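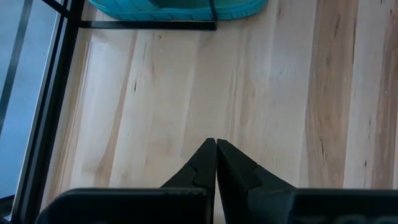
木の天板の上で指先を寄せ合う黒いグリッパー。奥に見えるのは青緑色のプラスチックのかご。

**クラカノ**(Clakano)は、ケサダ工科学校のロボット部が続けている卓上作業ロボットの学生プロジェクト、およびそのプロジェクトから生まれた校内競技会の名称である。机の上に置かれた日用品をロボットアームでつかみ、かごや皿、箱などの決められた場所へ移すという、人間の手ならば鼻歌まじりに済んでしまうような仕事を題材にしている。部員のあいだでは単に「クラ」とも呼ばれ、競技会のほうを指すときには「本クラ」、ふだんの練習を指すときには「平クラ」と言い分ける習慣がある。

## 概要

クラカノの活動は、大きく分けると授業と部活動の中間にあたる。ケサダ工科学校では選択科目「機械と手」を履修した生徒がそのままロボット部に顔を出すようになることが多く、反対に、部に入ってから授業を追いかけて履修する生徒もいるため、どこまでが授業でどこからが部活動なのかは、当の生徒たちにもあまりはっきりしていない。活動場所は201教室で、もとは製図室であった。製図室時代の大きな棚がいまも壁際に残っており、定規やコンパスの引き出しには、現在はねじやケーブル留め、予備の指先部品がしまわれている。引き出しの札は昔のまま「三角定規(大)」などとなっているので、新入部員はまずその読み替えを覚えるところから始めることになる。

競技会は年に一度、5月に開かれる。参加は生徒のみで、数人でひとつの組をつくり、組ごとにロボットの動かし方を考えて臨む。機体は共用であり、組の個性は指先の形、動作の教え方、物を置く順番の工夫などにあらわれる。

## 名称

「クラカノ」という名前の由来には諸説ある。もっともよく語られるのは、初代の部員が作った短い動作確認用プログラムの名前がそのまま広まったというもので、初期の活動日誌にも「クラカノを流してから帰る」という一文が見られる。この「流す」は、アームを一通り動かして異音がないかを聞く作業のことで、いまでも一日の終わりに行われている。ほかに、かごに物が落ちるときの音をまねたという説もあり、こちらは卒業生のアブラ・スフェイルが部の記念冊子に書いて以来、下級生のあいだで人気がある。スフェイル自身は同じ文章の末尾で「音の説は私が帰り道に思いついた」と断っているのだが、その一行はたいてい読み飛ばされている。

## 沿革

### 始まり

プロジェクトのきっかけをつくったのは、当時「機械と手」を受け持っていた教員アグスティナ・ヌニェスである。ヌニェスは、走るロボットや蹴るロボットに比べて、つかむロボットの題材が学校向けには少ないことをかねてから惜しんでおり、授業の後半を使って、机の上の物をひとつだけ移すという課題を出した。最初の課題で使われたのは木片で、生徒の組んだアームはそれを押して床に落とすばかりであったという。それでも生徒たちは休み時間にまで教室へ来て続きをやりたがり、ヌニェスは翌学期から放課後の教室を開けるようになった。

このころの機体は、生徒が自分たちで切り出した板とサーボモーターを組んだもので、関節のがたつきが大きく、同じ動きを繰り返しても指先が毎回ちがう場所に着いた。日誌には「きのうの机ときょうの机は別の机と思うこと」という心得が書かれている。もちろん机は同じものである。

### 競技会の成立

校内で競い合う形になったのは、部員のウリエル・アランシビアが採点表を作ったことによる。アランシビアはもともと卓球部と掛け持ちをしていた生徒で、得点の決まっていない練習はどうにも張り合いがないと言い、ノートの見開きに手書きで項目を並べた。満点は200点とされ、この数字は現在まで変わっていない。きりのよい100点にしなかったのは、物を「つかむ」ことと「置く」ことに同じだけの重みを与え、それぞれに100点ずつを割り当てたかったためである。手書きの表はその後なんども書き直されているが、最初の見開きは額に入れられ、教室の入口の脇に掛かっている。

### 動作の教え方の変化

初期のクラカノでは、関節の角度をひとつずつ数値で書き込む方法がとられていた。正確ではあるものの、物の位置が指一本ぶんずれただけで空振りになってしまう。そこで部では、人がアームを操って手本を見せ、その記録をもとに動作を学ばせる方法を少しずつ取り入れた。手本の記録と整理には、部員が書いた「ヴァゼッティ」(Vasetti)というソフトウェアが使われている。ヴァゼッティの画面は飾り気がなく、記録の一覧と再生の窓があるきりだが、失敗した手本にも名前を付けて残せる点が好まれている。「つるり」「おしい」「皿ごと」といった名前の並ぶ一覧は、読み物としてもなかなか楽しい。

改版の作業を長く引き受けていたのはスレマ・カセレスで、現在の版は2025年2月28日に部内で公開された。この版では、手本を途中で区切って、近づくところとつかむところを別々に見直せるようになった。

## 競技の内容

### 基本の課題

競技は机ひとつを舞台に行われる。審判役の生徒が品物を並べ、合図とともに組の代表が開始の操作をする。持ち時間は5分で、そのあいだに品物を指定の場所へ移し、アームを安全な姿勢に戻すところまでが課題に含まれる。戻し忘れは減点の対象であり、うまくいった組ほど喜びのあまり忘れやすいので、客席の下級生が身ぶりで知らせようとする光景が毎年のように見られる。ただし助言は禁じられているため、これも厳密には反則である。審判が窓の外を見ていてくれることもある。

品物には次のようなものが選ばれてきた。

- 木製の積み木、糸巻き
- 布巾、靴下などの柔らかいもの
- プラスチックのコップや小鉢
- 洗濯ばさみ
- ゆで卵の模型(部員の手製で、殻の部分がよく滑る)

布巾は見た目のやさしさに反して難物とされる。つかむ場所によって垂れ方が変わり、かごの縁に引っかかったまま指を離してしまう例が多い。反対に積み木は得点源と見なされているが、机の木目に色が近いものが混ざると、とたんに取りこぼしが増える。

### 採点

つかむ部門では、品物を机から持ち上げられたか、途中で落とさなかったか、品物を傷めなかったかが見られる。置く部門では、指定の場所に収まったか、かごや皿を動かしてしまわなかったか、指を離したあとに品物が倒れなかったかが見られる。なお、速さそのものに点は付かない。急いで動かすと机の周りの者が驚くから、というのがヌニェスの考えで、早く終えた組は残りの時間を静かに待つ。

これまでの最高得点は177点で、アランシビアの組が記録した。最後の小鉢を置いたあと、指先が縁に触れて鉢が回り始め、止まるまで教室じゅうが息をのんで見守ったと日誌にある。鉢は倒れずに止まった。もっとも、組のほうはアームを戻すのを忘れていた。

### ジスタンス

本来の競技のほかに、「ジスタンス」(Zistance)と呼ばれる余興がある。操作する者が品物に背を向け、仲間の声だけを頼りにアームを動かすもので、得点は付かず、勝敗も決めない。「もう少し右」の右が誰から見た右なのかで必ず揉めるため、言葉で位置を伝える練習として授業にも取り入れられた。組によっては、窓側、棚側、黒板側といった教室の向きで言い表す流儀を育てており、この流儀を身に付けた部員は、家でも「塩は棚側」などと口にして家族を困らせるそうである。

## 指先の工夫

クラカノで生徒がもっとも熱心に手を入れるのは、グリッパーの指先である。二本の指を向かい合わせて開閉する形式が基本で、先へ行くほど細くなる指は、隙間に差し入れやすく、机に近い薄い物を拾うのに向いているとされる。一方で幅のある指は、コップの胴のような丸みのあるものを支えやすい。どちらを選ぶかは組の方針しだいで、品物の表が発表されてから本番までのあいだに、何度も付け替えては戻すことになる。

指先に貼る滑り止めについても、部にはさまざまな言い伝えがある。輪ゴムを巻く、手袋の切れ端を貼る、製本用の布テープを裏返すといった方法が試され、どれにも熱心な支持者がいる。部員のミユキ・マツダはこれらを小さな冊子にまとめ、品物ごとの相性を表にした。冊子は『指先帖』と題され、余白が広くとってあるので、後輩の書き込みで年々厚みを増しているように見える。輪ゴムの頁には「夏はべたつく」「冬は切れる」と異なる筆跡で並んでおり、その下にまた別の字で「では秋に」とある。

指先を取り付けたあとには、閉じたときに先端どうしがきちんと出会うかを確かめる。片方がわずかにねじれているだけでも、薄い物は逃げてしまう。部ではこの確認を「おじぎ合わせ」と呼び、何も持たせないままゆっくり閉じて、両側から目で見て調べる。先端が食いちがっているときは、いったんねじをゆるめ、軽く閉じた状態で締め直す。

## 日常の活動

平クラは放課後に行われ、机を拭くことから始まる。天板の上の消しゴムのかすひとつでも柔らかい品物の滑り方が変わるというので、先輩ほど念入りに拭く。続いて非常停止ボタンの動作を確かめ、アームの届く範囲に筆箱や水筒が残っていないかを声に出して点検する。それが済むと、組ごとに交代で手本を記録したり、前日の失敗を見返したりする。

記録係は、その日に試したことを日誌に書く。文体に決まりはなく、箇条書きの者もいれば手紙のように書く者もいる。カセレスの担当した頁には不具合の記述のあいまに夕焼けの色や購買のパンの売れ残りまで記されており、調べものには少々不便だが、いまもよく読まれている部分である。

新入部員の最初の仕事は、かごへ積み木を入れる動作の手本づくりと決まっている。初めて操作する者はたいてい品物の真上で止まってしまい、そこから下ろす勇気が出ない。上級生は横で急かさずに待つことになっており、この待ち方については『指先帖』の巻末にも一頁が割かれている。「口を出したくなったら机を拭く」とだけ書かれた頁で、余白への書き込みはまだない。

## 関連項目

- ケサダ工科学校
- ヴァゼッティ(ソフトウェア)
- ジスタンス
- グリッパー
- 模倣学習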